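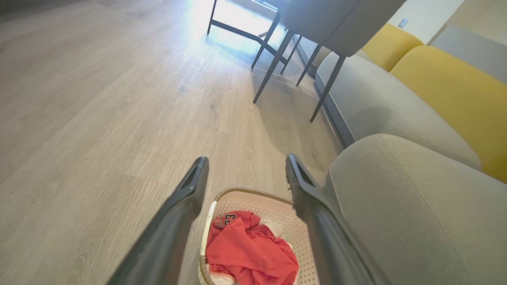 Amanuel Birhane

The Mestier mill in Luston opens its gates once a year, in June, and takes visitors through in groups of 10. I had asked for the technical route, which skips the shop and the film and adds the boiler house and the effluent plant. It lasts a little over two hours. Ear protection is handed out at the second door and is needed from there until the finishing hall.

The mill makes woven wool and wool-blend cloth, mostly in middle weights for upholstery and coats. Raw fiber arrives scoured and baled. A bale is opened by hand, laid on a feed apron and passed through a blending bin, where lubricant is sprayed on at a rate set by the weight reading under the apron. Our guide, a shift engineer, said the old practice was to judge this by feel, and that the spread in yarn count narrowed once the scale was fitted. I asked for the figures and was shown a wall chart covering several years. The improvement was real but smaller than I had expected.

Carding takes up the north shed. There are 7 sets in line, of which five were running. The wire on the main cylinders is reground on a fixed schedule and replaced when the point height falls below the limit. One set was open for this work, with the guards off and the workers raised clear, and it was the most useful stop of the day. You could see how close the settings are and why a change in shed temperature matters.

Spinning is on the floor above. The frames carry 324 spindles each, and piecing is still done by the operators, who walk a loop between two frames. Broken ends are logged at the frame. The target for the shift was posted on a board, and so was the actual number, which was worse. The guide put this down to a lot of short fiber in the current blend and did not try to soften it.
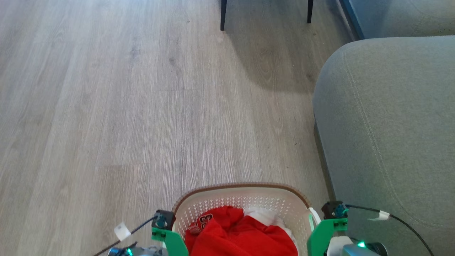
Upstairs the air is kept humid by a row of atomizing nozzles under the roof, and the change is noticeable as soon as you leave the stairs. Low humidity raises static and end breaks. High humidity causes lapping on the rollers. The control band is narrow, and the sensors are checked by hand against a wet and dry bulb thermometer hung on a pillar at each end.

Weaving was the loudest section and the one where I learned least. The looms are rapier machines bought used from a plant in Llanos and rebuilt on site. The warp for the cloth then on the loom had 1464 ends, drawn in by two people over most of a day. Stop motions are electrical. Two looms were down during our visit, one for a worn gripper tape and one waiting for a beam.

Finishing covers scouring, milling, drying on a stenter, cropping and pressing. The cloth shrinks across its width in milling, and the amount is set by time and soap, with a sample cut and measured before the piece comes out. The stenter is gas-fired. Exhaust heat goes through an exchanger to warm incoming process water, a retrofit done by Drultow, and the return temperature is shown on a dial next to the control desk.

The effluent plant is behind the boiler house. It has a balancing tank, a screen, pH correction and a settling stage before discharge to the town sewer. Sludge is pressed and trucked out. Color is the hardest item to control, and dark shades are dyed early in the week so that the balancing tank can even them out.

Parking is on the river side, and the walk to the gate is uphill. Flat closed shoes are required. Photography is allowed everywhere except the dye lab. Requests for the technical route go to the mill office in writing, with a line on what you want to see, and the reply takes two or three weeks.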